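About Rellero

Rellero is a small company in Postisbridge. We build simulated workplaces for robot arms with grippers, so that our customers can try a task on a computer before they buy, move or mount anything. Our service is called Dilance. We sell it to workshops, to technical schools and to other small companies who think about automation but do not have a robot department.

How we started

The company was founded by Alvar Boström and me. Alvar came from furniture making and I came from software. He had spent many years beside machines that were ordered too early, from a catalogue, and then stood with a cover over them while people discussed where the parts should come in. I had spent the same years writing programs for arms which I met for the first time on the day of installation. We both found this a strange way to work.

In the beginning we made one simulated bench for one customer, Kostiuk, who wanted to know if a two-fingered gripper could take small parts off a wooden worktop. We made the bench and tried the gripper on it in many positions. Our answer was yes for most of the parts, and no for the flat ones. They changed the order, and after some months they came back with a second bench. The rest of the company grew from that.

What you get with Dilance

You send us measurements, photographs and a description of the task in your own words. It does not need to be technical. One of the best descriptions we ever received was a page written by hand by the person who did the job every day.

From this we build the scene. The surfaces get the right size and height, and a material that looks like yours. We put in the arm and the gripper you are considering, and place a camera where a real camera could sit. Many customers ask for a view close to the gripper, from behind the fingers, because a wrist camera will see the work from there. Then we run the task, change the light and the position of things, and run it again.

At the end you receive the scene itself, the recordings and a written report. The report says what we tried, what worked in the simulation and what we would still want to test on a real arm. This last part is often the longest — we prefer to write it down than to let you discover it.

A standard project includes one scene, 2 grippers to compare and 70 test runs. If you need more we make a separate offer. We do not sell arms or grippers and we take no commission from those who do.

What we cannot do

A simulation is a simplified thing. Friction is difficult, soft material is more difficult, and cables are so troublesome that we usually say no to them. We also cannot tell you how an old floor will shake when a lorry drives past. If your task depends mostly on such matters, we will tell you so in the first conversation, and the first conversation costs nothing.

We are careful also with appearance. A rendered wood surface with grain and knots is useful when a camera has to find an object on it, because plain grey surfaces make the job look easier than it is. But it remains a picture of wood, and your own worktop will have glue, scratches and pencil marks. We recommend always a short test in the workshop before you decide.

Schools

Every January we open a course for teachers at technical schools. It takes two days. The participants learn to build a simple bench, place a gripper over it and plan a grasp, and they take the finished scenes home to their pupils. So far 68 teachers have completed it. The course is held in our own rooms in Postisbridge, on the upper floor, and there is unfortunately no lift. Please write to us beforehand if this is a problem and we will find another room.

Working with us

We answer all letters and messages ourselves. Alvar looks after the scenes and the materials, and he is the one to ask about measurements. I look after the robot side, the reports and the offers. We speak English and Swedish with customers. Visits are welcome, but please agree a time with us first — the door downstairs is locked during the day and the bell is weak. 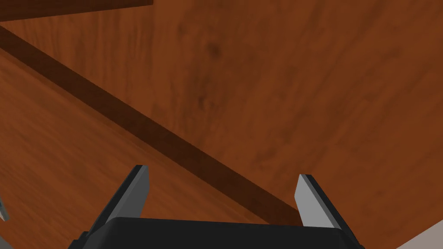
Ingvild Wallin

Dilance, view from behind an open parallel gripper above a wooden surface. Questions about the service can be sent to the Rellero office in Postisbridge.

Page last changed: Tuesday, July 12, 2022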